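Barkgate wants 200 good runs of its tool-hanging job by the end of summer
June 8, 2023

I spent most of a morning at Barkgate's shop floor for this one, and I came home wanting to reorganize my garage. The team there is building up a set of examples for a learning system they call Stuvis, and the job they picked is one we all know: take hand tools out of a basket and hang them on a pegboard.
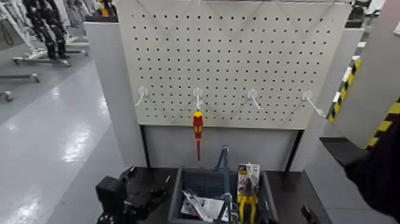 A person steers the arms through the whole thing while the cameras record, and every run gets saved so Stuvis can learn from it later. They started in February with plain blocks (boring, I'm told!) and moved on to tools once the steering felt natural. The goal is 200 keepers, and they're over 20 short of the halfway mark.

What I liked is how picky they are. A run where the operator fumbles a bit and then recovers stays in, but one where somebody stops to think for too long gets tossed. I tried it myself for 7 minutes and let's just say none of mine are going in the set. 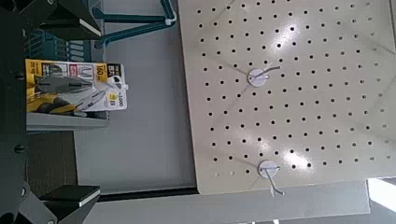
The store packaging is a headache all its own, with the shiny plastic and the cards and those little hang tabs, so the crew wants plenty of it in the mix. Makris, the outfit that handles the labeling, goes through the recordings afterward and marks where each grab starts and ends.
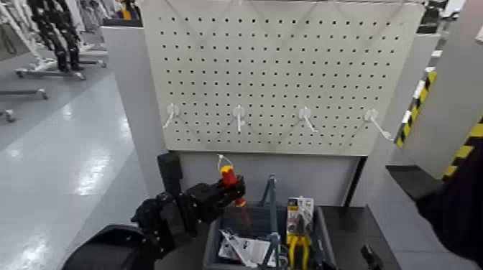
A red-and-yellow tool in the gripper, with the four hooks still empty.

Next up is a second bench at the Brunero building, with a different board and different lighting. I've already asked if I can come back for that!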